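The manipulation group at the Ratham Institute has spent most of the past year on a single question: how much of a robot's skill with household objects depends on where its camera is placed. Its findings were released to partner laboratories in July. Frøydis Kristiansen, who leads the group, and Senyo Sulemana, who designed the trials, discussed the work at the institute's Soltari building.

The study compared two policies trained on the same 2000 demonstrations. One received images from a fixed overhead camera, and the other from a small camera mounted at the wrist. Both were then tested on 19 objects, each placed by hand in a new position before every attempt.

"We had assumed that the overhead view would do better on large items," Dr. Kristiansen said. "A pot with a long handle is easy to read from above. The wrist camera often sees only part of it."

The results did not support that assumption. The wrist policy completed more grasps on 13 of the objects, and the overhead policy on six. Most of the difference came from the last few centimeters of the approach, where the overhead camera's view was frequently blocked by the arm itself.

Mr. Sulemana attributed part of the outcome to the way the demonstrations were recorded. Operators were asked to pause once the object came into view and to correct their heading before moving closer. "Those pauses gave the model many examples of small adjustments," he said. "In our earlier data people moved straight in, and the model learned to do the same, including when it was wrong."

## Partial views

The group gave particular attention to cookware. Lids, rims and handles offer several possible places to grasp, and the correct choice depends on the task. In the lifting trials, the policy was expected to select the handle even when the body of the pot was nearer to the fingers.

"The handle may run out of view on one side," Mr. Sulemana said. "The policy has to commit to it anyway, or turn the wrist to see more. We accept either."
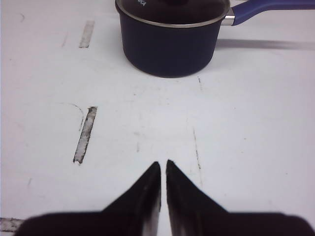
## Next steps

Dr. Kristiansen cautioned against reading the findings too broadly. All of the trials used one model of arm and one type of gripper, and lighting was kept even throughout. The second phase, planned with the Björklund laboratory, will repeat the cookware trials under dimmer light and on patterned surfaces. It is expected to take nine months.

The group also intends to test a policy that receives both views. Early attempts were slower to train and showed little gain, a result Dr. Kristiansen described as "worth reporting in full."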